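桌面机械臂形状嵌板任务：工作台布置与采集要点

适用范围：小型舵机机械臂，任务为抓取色块并放入嵌板上对应形状的孔位。以下各条整理自 Nenumano 工作间的操作记录，按准备顺序排列。

一、台面

台面选浅色、哑光。深色夹爪和彩色色块在浅色底上边界清楚，后期做分割时阈值容易定。反光台面会在嵌板旁边形成亮斑，策略网络容易把亮斑当成边缘特征。

擦台面用微湿的布，不用含硅油的清洁剂。硅油残留会让嵌板在受压时滑移，滑移两毫米，方孔就对不上了。

嵌板不要用双面胶固定死。训练集里应保留嵌板位姿的小幅变化，每采完一组手动挪动一次，平移和旋转都要有。评测时再用胶带角标定位，保证各次起始条件一致。

二、线缆

舵机线沿前臂走，用扎带固定在连杆上，腕部和肘部各留一段松弛。松弛量的检查方法：断电，手动把各关节转到两端极限，线不绷紧即可。扎带拉到不滑动为止，再紧会压伤绝缘层。

夹爪一侧的线环要避开指尖闭合区。线环过大时会扫到嵌板，过小时腕部翻转受阻，电流读数出现周期性尖峰。遇到这种尖峰先查线，再查减速齿轮。

控制板附近的电源线与信号线分开走。空间不够时至少让两者垂直交叉。

三、标定

每次开机先回零，再走三个参考点。参考点用小块胶带贴在台面上，胶带上画一道短线，对准短线而不对准胶带边缘。胶带边缘会卷，短线不会。

相机支架的脚管锁紧后，在台面或地面描出落脚位置。支架被碰过的，当次数据单独标记，不与前面的合并。

夹爪开合行程每周校一次。长期夹持硬质色块，指面会磨出台阶，表现为闭合读数正常但色块在指间转动。

四、示教数据

本轮共采集示教轨迹 1,096 条，剔除后保留 879 条。剔除标准如下：
嵌板在放置过程中被推离起始位置；
色块掉落后由人手扶正；
时间戳断档；
操作者中途停顿过长。

停顿一项由 Lucrezia Galli 提出。早期数据里操作者习惯在孔位上方停一下再下压，模型学到了停顿，没有学到停顿之后的微调，结果常常悬在嵌板上方不动。删去长停顿的轨迹后重新训练，悬停现象明显减少。

采集时色块的起始朝向要打乱。只从一个方向抓，方块放置的成功率看起来很高，换成八边形就掉下来。

五、策略训练

基线用行为克隆，一次预测一段动作，段长 42 步。段长过短，下压阶段抖动；段长过长，色块碰到孔沿后来不及修正。Primo Fontana 另做了加入舵机电流输入的版本，代号 Braltora，与基线使用同一批数据。

就目前的结果看，电流输入对接近阶段没有帮助，对插入阶段有帮助。色块压在孔沿上时，图像几乎没有变化，电流先升。只看图像的模型会继续下压，带电流的模型会抬起、横移、再试。七月的复测结论相同。

未解决的问题：夹爪外壳在俯视角度下会遮住色块的大部分，八边形孔也常被前臂挡住一部分。加装腕部相机可以缓解，但腕部负载增加后需要重新调增益。

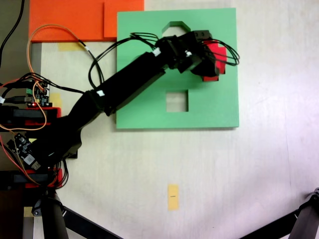 图 1　夹爪持红色色块位于绿色嵌板上方。嵌板上有方孔和八边形孔，后者被机械臂部分遮挡。

六、评测与记录

评测前关闭学习率调度等一切训练进程，避免与控制程序抢占同一台主机。控制周期一旦抖动，失败原因就无法归到策略上。

每次试验记四项：是否抓起、是否到达孔位上方、是否接触孔沿、是否落入。只记最终成败的表格，后面分析时用处不大。

接触孔沿但未落入的，保存完整电流曲线。文件名写形状、模型代号和序号，不写“最终版”。

七、收尾

断电前先让机械臂回到折叠姿态。直接断电，前臂会下落，砸到嵌板后板面易翘，翘起的嵌板不再用于评测，可留作示教练习。

色块和嵌板分盒存放。参考点胶带起边即换，换后重新标定。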